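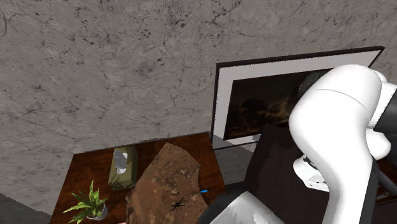 About the Garosance Robotics Club

Welcome, and thank you for stopping by! If you are a parent wondering what your child has signed up for, a student wondering whether you know enough to join (you do), or a neighbor who has seen the lights on in the science wing long after dinner, we hope this page answers most of your questions. It has grown a bit over the years, so feel free to skip ahead to the part you need.

Who we are

We are the after-school robotics club of Garosance High School. There are 35 of us this year, from ninth graders who have never written a line of code to seniors who can talk about gear ratios until the bus leaves without them. We meet in Room 503, at the far end of the upstairs hallway, past the chemistry storeroom and the display case with the old debate trophies.

The club was started by Johannes Mahlangu, who teaches physics and who had been running a lunchtime electronics group for a handful of students. They built a line-following cart out of a kit, and it went under the radiator and had to be fished out with a yardstick. The group liked it so much that they asked to stay after school and try again, and we have been staying after school ever since. Mr. Mahlangu is still here most afternoons, usually with a mug of tea that he has forgotten to drink.

Anel Oosthuizen joined him a few years later to teach the programming side. Ms. Oosthuizen came to us from the math department, and she is the reason our code has comments in it. She is very patient with beginners and a little less patient with people who name their variables after snacks.

What we do

Our main project is called Makhubela, and it is a household-helper arm that lives inside a computer. The students build rooms in simulation, put a robot arm in them, and teach it to find things on a table and reach for them without knocking anything over. The rooms are made up of furniture, walls, plants, pictures and whatever else the students feel like adding, and every team gets to change the surfaces as much as it wants. We encourage strange choices. A program that only works on one plain table under one kind of light hasn't learned very much, so we ask for stone walls, shiny wood, odd shadows and awkward clutter, and then we ask for more of it. Some of the results would make an interior decorator weep, and we are proud of them all.

Each team takes turns with three jobs. One is room building, which is where most new members start because you can see what you have made right away. Another is motion, meaning how the arm bends and where it is allowed to go, and there is a good deal of trigonometry in that one (students who swear they hate trigonometry have been known to come around by winter break). The last is testing, where you run the same task 100 times in different rooms and write down what went wrong. Testing has a reputation for being dull, and we would like to stick up for it. Our best conversations happen over the testing notebook, when somebody notices that the arm always misses on the left side, or that it seems perfectly happy until there is a tissue box in the way.

We also have a shelf of real parts, and the second half of the year is mostly about those. Wheels, motors, cardboard and a great deal of tape! Younger members build small carts and grabbers, and the older ones help. We do like everybody to spend time with both kinds of work, on the screen and at the bench, even if they are quite sure on the first day which one is for them.

The Camia Challenge

Every April we take part in the Camia Challenge, a friendly competition among schools in our part of the state. Teams are given a room they have never seen, a short list of tasks, and one afternoon. We have come home with a ribbon 3 times, and we have also come home once with a very nice letter about our poster and no ribbon at all. Both kinds of afternoon ended with pizza.

Going to the Challenge is open to any member who wants to go and who has been coming regularly. We don't hold tryouts. If more students want to go than there are seats on the bus, the seniors choose first and we do our best to see that nobody misses out two years in a row.

Who can join

Any student at Garosance High can join at any time of year. You don't need a computer at home, and you don't need to have taken physics. We have laptops to lend during meetings, and thanks to a gift from Givier, a family-run hardware store on the east side of town, we have decent tools and enough safety glasses to go around. There is no fee. We do ask that members sign in when they arrive, put things back where they found them, and tell one of the teachers if they are leaving early.

Please don't worry if you can't make every meeting. Many of our members are also in band or on the swim team or have a little brother to pick up, and we are used to people coming and going. What we ask is that you let your team know, so they aren't waiting for the one person who remembers how the elbow joint was set up.

A word to parents

You are always welcome to come up and look around. The students love showing their rooms to visitors, and they will happily hand you the controls — be warned that you may be there for some time. We hold an open evening before winter break, with cookies, and another at the end of the year when the seniors pass their notebooks on to the people taking over their jobs. Those notebooks are one of our oldest traditions. Some have drawings in the margins, some have complaints, and at least one has a very good recipe for banana bread.

If your child comes home discouraged, which does happen, please send them back to us anyway. An arm that did everything right before dinner can do everything wrong after it, and sorting out why is a big part of what we teach.

Getting in touch

The simplest way to reach us is to stop by Room 503 after the last bell. You can also leave a note for Mr. Mahlangu or Ms. Oosthuizen at the front office, and one of them will call you back, though it may take a day or two around Challenge time. Permission slips are kept in the blue folder by the office window.

Page last updated Sep 7, 2020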